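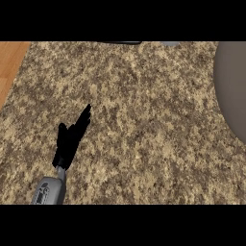
Ekex opened its Brurkadberg office to the public on 7 Nov 2021 and let visitors try out the simulated kitchen it uses to train and test robot arms. The company said 49 people signed up for the afternoon, most of them from the town and the nearby college.

The software, called Lukent, runs a two-armed kitchen robot on a computer before any of its programs are tried on a real machine. Visitors sat at one of three desks and used a pair of hand controllers to move the arms over a stone-look countertop, pick up small items and put them down in a new spot.

Rory Rutherford, who leads the simulation group, gave a short talk before each session. He said the group can run the same task again and again overnight with the lights moved, the counter changed or the items shifted, and look over the failed tries in the morning.

"A real arm needs a person standing next to it," Rutherford said. "This one can drop a mug all night and we don't have to sweep up."

Most people found the first few minutes hard. The picture on the screen comes from a point above the arms, and it takes a while to judge how far a gripper is from the counter. Mahtab Hosseinzadeh, a second-year engineering student, knocked a cup into the sink twice before she got hold of it.

"I kept thinking I was touching the counter and I was still above it," she said. "After that I went slower and watched the tips of the fingers."

Torquil Matheson, a retired baker, asked why the grippers have only two fingers. Qianru Du, who writes the control code, told him that two are enough for most of the items in the test set and that each extra joint makes the program harder to check. She said soft things such as dish towels are still a weak point, both in the simulation and in the lab.

Du also took questions on how well the practice carries over. A program that works well in Lukent often does worse the first time it is loaded onto a real arm, she said, usually on account of friction and small errors in the joints. The group then measures the difference and changes the settings in the software.

The real robot was not part of the event. It is kept in a separate lab on the ground floor, which was closed to visitors for safety reasons. A recorded run was shown on a wall screen in the lobby, with the matching simulated run playing next to it.

Sessions were planned for 15 minutes each but ran long, and the last group left nearly two hours after the posted closing time. Parking on the street behind the building filled up early, and some visitors were sent to the lot at the swimming pool.

Ewan Dow, the office manager, said Ekex plans to hold another open day in February, with more desks and a shorter talk. Children under 12 could watch this time but not use the controllers, which are sized for adult hands. Dow said the company is looking for a smaller pair.

Sign-up for the February event will be through the front desk at the Brurkadberg office. Admission is free.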